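Print this article
E-mail this article

3.2 How people judge old patterned floors

I got into this because my own kitchen floor made me dizzy, and I wanted to know if other folks felt that way too. So we asked 10 households in Ronda to walk their tiled halls and tell us how wide they thought the squares were. 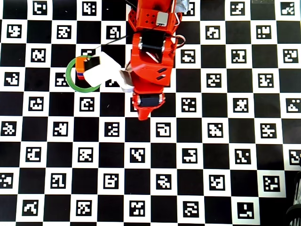 Most of them guessed too wide, and the guesses got wilder toward the far wall. Perrine Besnard, who ran the June visits with me, thinks slippers are partly to blame (people shuffle, so the hall feels longer). I'm not sold on that, but I can't rule it out either! 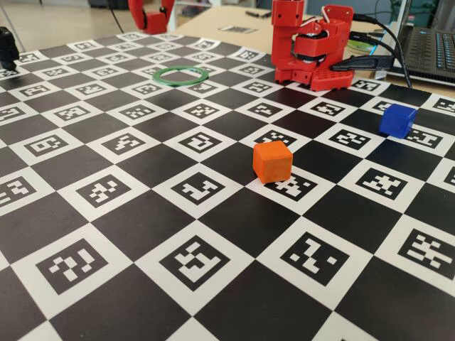 Figure 5. Black and white squares at a steep angle, looking smaller toward the back edge.

We ended up with 3853 usable guesses out of over 4000, after tossing the ones Gwenaël Caron couldn't read. My handwriting was the worst of the bunch - sorry, Gwenaël.
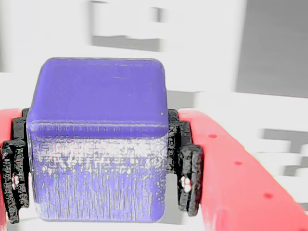

Color was the other thing people kept bringing up. A plain tile and a busy one may be cut to the same size, and our households still called the busy one bigger. Surface does a lot here: the purple cube in the picture has a smooth, even top and a heavily speckled front, and I'd bet most of our walkers would have given me two different widths for those faces. We go back to the halls in the next section, this time with the rugs down.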